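Mulum Home Storage Study
Call for participants - second round, Tultitdale

Do you have opinions about where the spaghetti goes? Do the people you live with have different ones? We would like to meet you, preferably one at a time.

Mulum is looking for 23 adults to come to our rooms in Tultitdale and put away groceries while we take notes. The work is about as hard as it sounds. You will be given a shelf, a pile of packages, and no instructions on how the one should end up on the other. We are interested in what people do when left to it, and we have learned that what people say they do is a separate subject.

The first round was about cans. Cans are easy. They stack, they stand, they have a top and a bottom, and everybody turns the label to the front and feels good about it. We wrote a tidy report on cans and then Bo-ram Joo, who runs the sessions, put some long pasta on the table and the whole thing fell apart. Long pasta is too long for most shelves when it's laid front to back, falls over when stood up, and slides off its neighbors when piled. People have beliefs about it. One participant asked for a vase.

So the second round is about dried pasta and other packages that won't sit still.

What you'll be doing

You will put groceries away several times, with short breaks. The first time is free choice: do whatever you would do at home after a long day. After that we'll ask you to do it again for somebody else (a houseguest, a parent, someone who cooks at a different hour from you), and then once more with less shelf. There's a conversation afterward in which Hae-won Maeng will ask why you put the red package behind the yellow one. "I don't know" is a fine answer and by far the most common.

You will not be timed. You will not be graded. Nothing you do with a packet of spaghetti can shock us at this point, though you are welcome to try.

The setup

Sessions use a small corner with a low two-tier shelf, a row of hooks, and a gray marble pattern to lay things out on. The walls are papered in large flowers on dark teal. Sang-wook Han picked the paper and stands by it. We have had two requests for the name of the pattern and one for a chair facing the other way.

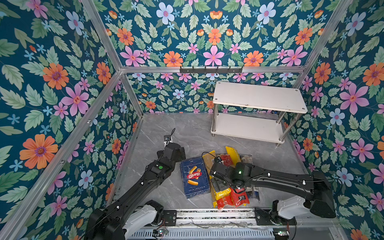
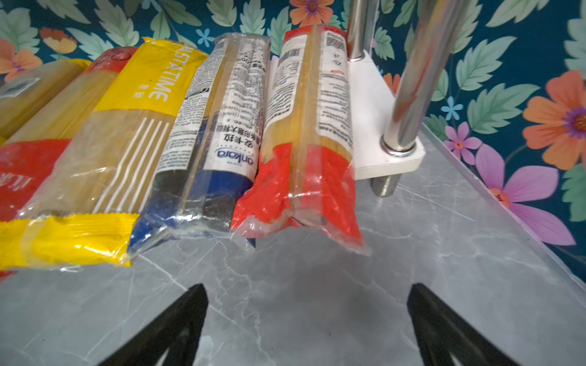

Grocery packages on the gray marble pattern, with Sang-wook's wallpaper behind.

The pasta comes in several brands and wrappers. Some of the printing is in Chinese, and you don't need to read any of it. If you do read it, please tell us when you sign up and not halfway through by bursting out laughing at a serving suggestion. It's all sealed and it should stay sealed. If a package splits we'll sweep up. It would not be the first.

Who we're looking for

Anyone 18 or over who puts away groceries at home at least some of the time. You don't need to be neat. Our list is already heavy on the neat, who answer calls like this one very promptly, and we would be glad of some people who keep the rice in the bag it came home in until December. In particular we're short of:

People who share a kitchen with three or more others
People who have moved in the past year and still can't find the colander
People who cook pasta often enough to have a system
People who have a system and don't cook
Left-handed people of any description

You should be able to reach down to a low shelf and stand or sit for parts of the session. We have a stool and a higher table, so if bending is a problem, say so on the form and we'll move things up before you arrive. Please don't let it put you off.

Couples and roommates may both apply, but you'll be booked separately and asked not to compare notes in the hall. There was an incident with the lentils.

If you took part in the round on cans, you can't take part in this one. We're sorry. You were very good.

Time and money

Each session runs 100 minutes including the breaks and the conversation. You'll be paid $82 at the end, by check or bank transfer, whichever you tick. If you decide to stop early you still get the full amount, and Mal-soon Oh in the office will try to give you a pastry as well. Travel is not covered, but parking in the lot behind the building is free, provided you ignore the sign that says it isn't. That sign is from the last tenants.

Sessions are held mornings and afternoons over four weeks. Evening slots went to the first people who asked for them.

You don't get to keep the groceries. They're needed for the next person. We mention it here so that it doesn't have to come up at the door.

What happens to what we write down

We keep notes and photographs of the shelf each time you finish with it. Your name is stored apart from these, and you'll appear in the report as a number and possibly as "one participant." The report goes to Clamard, who paid for the study and make shelving, and who would like to know how deep a shelf should be. They have been told the answer may be "deeper." You can ask us to take your session out at any point until the report is finished, and you don't have to tell us why.

The consent form is two pages. Sang-wook Wi wrote it and would be touched if someone read the second one.

How to sign up

Pick up a form at our front desk on Navarro Street, or ask Mal-soon to mail you one. We need it back by 2021-07-10. There are a few questions about your household and a box marked "Describe where you keep your pasta." A sentence or two is plenty. Drawings are accepted. Last time someone attached a floor plan to scale, and it's still up on the office wall.

If we can place you, Bo-ram will call to agree on a slot. She'll leave one message and then try again the next day. If every slot is taken we'll put you on the waiting list, which does move. People cancel. People also turn up on the wrong day, and if you do that we'll fit you in when we can.

Wear something you can crouch in. Leave large bags at the front desk, and bring your reading glasses if you're someone who checks best-before dates, as we'd rather see you do it than hear that you would have. Children can wait with Mal-soon, who has paper and crayons but draws the line at glue.

Questions about access, payment or the form go to Mal-soon Oh. Questions about the study itself go to Hae-won Maeng. Anything about the wallpaper should be addressed to Sang-wook Han, in writing. Please use his full name on the envelope or the other Sang-wook gets it.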